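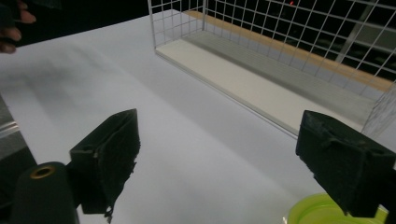 Charalambos Vrettos wants the push cart rule looked at again — he says 17 dollars a round is too much for members who own a clubs trolley and only borrow ours when a wheel goes. Fair point. Pro shop is checking.

Also: Osell rangefinders back in, two colors. Demo day in October, bring your own 7 iron. Regripping up to 93 clubs that week, first come. Merkov grips only, no midsize untill the next order. Sign up at the desk before 4 pm — cash or card.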